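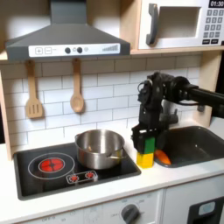
Range hood roars but the smoke goes nowhere, what am I missing?
Posted by Shehu134

We moved in back in June and the hood over our stove (an Okard, came with the house) sounds like a jet and does almost nothing. I fried onions last night and the whole upstairs smelled like a diner. I washed the grease filters twice. Is the fan dying, or am I supposed to buy a new hood? The replacement I looked at is 700 bucks and I'd really like to not do that!

zostonlow_pete_no_more
Get an air fryer lol. We never turn our hood on anymore.

Cirance2101
Before you spend anything, go outside with the fan on high and look at the wall cap. Mine had a flap painted shut by the previous owners (thanks, guys) and it was exactly what you describe, tons of noise and no pull. If the flap barely moves, the air is getting stuck somewhere in the duct. Also pop the filters out and look up in there with a flashlight. On ours the shipping tape was still on the damper.

Two other things. Start the fan a few minutes before you cook, and use the back burners for anything smoky, they sit better under most hoods. And crack a window if your house is pretty tight, the air has to come in from somewhere.

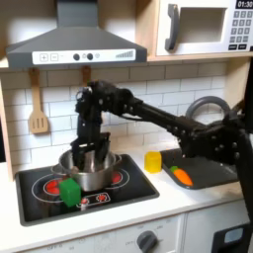 Metal saucepan on a black stovetop

If there's no duct at all and it just blows back into the kitchen, you need fresh charcoal filters. Washing those won't help. Mine last 3 months, tops.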